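Section 4: Setting up the sorting table for visitors

I wrote this part after our second open day, when Yvonne Lambert pointed out that everything I knew about running the demo was in my head. So it's a bit chatty - sorry, Yvonne!

You'll need both arms powered, the baskets, and the box of small party toys. The left arm is Mika and the right one is Dostum. Please use the names on the radio, as "the left one" means something else when you're standing at the back.

1. Wipe the table and let it dry.
2. Put the baskets out and give each one a little push. If it slides, add a sticky pad underneath.
3. Start the Nondetora program and wait for the home screen.
4. Set the speed to 300 for practice. I know it looks slow, but kids love slow, they get to guess where the arm is going!
5. Scatter a few toys in the middle, well inside the reach of both arms.

Note: don't tip out the whole box. The toys tangle, and the arms spend ages poking at a heap.
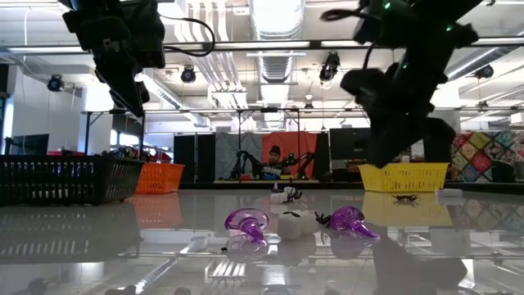 6. Press Start and keep your hand near the stop button for the first 2 picks.
7. Once those go well, let it run. Mehrangiz Asadi usually does the talking at this point, and she's so much better at it than me.
8. If a toy gets dropped, leave it. Pause the program first, then reach in.

Caution: a paused arm is still powered. Keep sleeves, lanyards and small curious fingers off the table until the screen says Safe.

Caution: shiny tables can confuse the vision settings. If the arms start going for reflections, bring Brightness down to 95 and run step 5 again.

When you pack up, send both arms home before you switch anything off. I forgot once and had to do the whole of Section 9 again - not a fun evening.

Last updated: April 2022

Comments

Roy: Step 8 saved me. Could you add what to do if the home screen freezes?

Yvonne: Much better than the sticky notes, thank you!

Roy: Found it, it's in Section 9. Ignore me.

Contact the demo team | Copyright Nondetora | Back to top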